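Oct 10, 2022
By Merike Ramanauskas

My cousin Arnar Riis keeps his savings in a coffee can, and until this summer I thought that was funny. Then I spent most of June in Broten, where I grew up, and found that half the street was doing the same thing (flour bins, boots, one very heavy piano stool), and I stopped laughing.

If you haven't followed the news from there, and why would you, the money went bad in the spring. It didn't happen overnight. Prices at the bakery were written on a little chalkboard, and one morning the chalkboard had been wiped so many times it had gone gray, so the owner quit using it and you just had to ask. A loaf that cost 100 when I landed cost a good deal more by the time I flew home. My aunt bought four bags of sugar in one go and hid them from me, her own guest!

I'm not an economist. I did call one, though. Yesenia Restrepo teaches at a college two hours down the coast, and she was patient with me on a terrible phone line. She told me to quit staring at the exchange rate and look at wages. Pay at the Dundel mill was set last fall and hasn't moved. "People there took a huge pay cut and never got a letter about it," she said.

So I went and asked at the mill. The front office wouldn't see me, but Primo Zuccaro, who has worked the night shift for years, bought me a coffee across the road and wouldn't let me pay. His rent is quoted in dollars now. His paycheck isn't. He had done the math on a napkin and he pushed it over to me, and I still have it in my coat pocket.
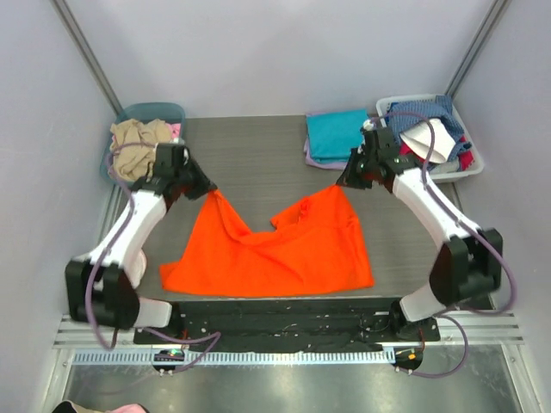 An orange cloth on the work table, between two robot arms.

What surprised me was how much business still gets done. Taşdemir, the hardware store on the square, runs a tab for anybody the family has known longer than 10 years, and the tabs are kept in paint and nails instead of money. You owe them a can of white, you bring back a can of white, or something they agree is as good. I watched a man settle up with a ladder. There was a long argument over the ladder -- it was missing a rung -- and then everyone had tea.

The government says a new note is coming, worth 2,000 of the old ones. Demetrius Szabo, who sits on the town council, was all for it when we talked, and he may be right. He also asked me, on the way out, whether I had any dollars to sell.

I gave him a twenty. My aunt says I should have held out for more.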